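**Lindqvist room crews split shifts between cleaning and training robot**

SOLLOSMONT, 7/11/21

Housekeeping crews at the Lindqvist residences in Sollosmont now spend part of each shift working with hand-held grippers, under an agreement the company reached with its staff in the spring. The recordings go to Dramo, the firm building a tidying robot called Piton, which Lindqvist plans to try out in its long-stay rooms.

The company rents 148 furnished rooms to people on work contracts and training courses. Weekly cleaning is included in the rent. Until April, a room attendant did the whole room alone: bed, bathroom, floor, kitchen corner and desk. Seventeen attendants have since moved to a split shift, with mornings for regular cleaning and two hours after lunch for gripper work.

In those two hours an attendant picks up, moves and puts down ordinary objects with the gripper in place of her own hand. A camera on the tool records each movement. Only rooms whose tenants have signed a consent form are used, and 57 had signed by the end of last month. Tenants who sign get a small cut in their monthly service fee and can withdraw with a day's notice.

Trinidad Salcedo has cleaned rooms for Lindqvist for 11 years and was among the first to try the gripper. She said the first week was hard on her wrist and she was given a lighter tool after she complained.

"You have to slow down," Salcedo said. "I can wipe a desk and put everything straight without looking. With the gripper I have to think about which side of a bottle I'm going to take hold of."

Desks take up most of the recording time. Beds and bathrooms are much alike from one room to the next, but tenants keep very different things on their desks, and Dramo has asked the crews to leave the furniture and the belongings as the tenant has them when a session starts.

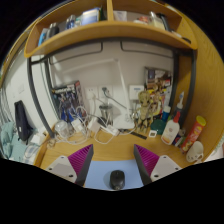
*A hand-held gripper at a mouse pad and computer mouse on a desk with shelving overhead.*

Hsiu-ying Cheng, who manages the project for Dramo, said small everyday items cause Piton the most trouble. Cables are a particular problem, she said, and so are clear jars and anything tall and light that tips over when touched.

"Trinidad and her coworkers know what can be moved and what should be left alone," Cheng said. "A ruler can go in a line with the edge of the desk. A model somebody is halfway through building can't be touched. We have been writing those rules down with them."

The written rules run to three pages so far. Shoes go on the floor unless they are packed or wrapped. Chargers stay plugged in. Food containers are closed if they are open but are never thrown out. Attendants meet with Cheng every other Thursday to go over cases where they disagreed.

Pay was the main sticking point before the agreement was signed. Lindqvist first offered the normal hourly rate for gripper work. Attendants asked for more, arguing that they were teaching a skill, and the two sides settled on an extra 3 percent for recorded hours. The agreement also says no attendant will lose contracted hours because of Piton during the trial, which is set to last 18 months. It says nothing about what happens after that.

Salcedo said this is what people talk about at break. Some of the younger attendants like the work and have asked Dramo about jobs. Others turned down the split shift and stayed on full cleaning days, which they are allowed to do under the agreement.

"If it does the desks, fine, I don't mind," she said. "I would like to know what I'm doing in two years, and they can't tell me yet."

The change has also altered how rooms are scheduled. Since attendants now finish regular cleaning at noon, Lindqvist has hired four part-time workers for the afternoon. Late checkouts that used to be handled the same day are sometimes left until the next morning, and the front desk has had complaints about it. The company said it will add another afternoon worker in the fall if the delays continue.

Piton itself has not yet worked in an occupied room. A test unit has been running in a furnished room on the ground floor, where staff set out objects for it. Cheng said it does well with mugs and books and is slow with nearly everything else. The first trial with tenants' own belongings will be held with an attendant in the room the whole time, and the attendant will be able to stop the machine with a hand switch.

Lindqvist will hold an information session for tenants in the ground-floor lounge before that trial begins. Consent forms are available at the front desk, and tenants who do not sign will continue to have their rooms cleaned on the usual day.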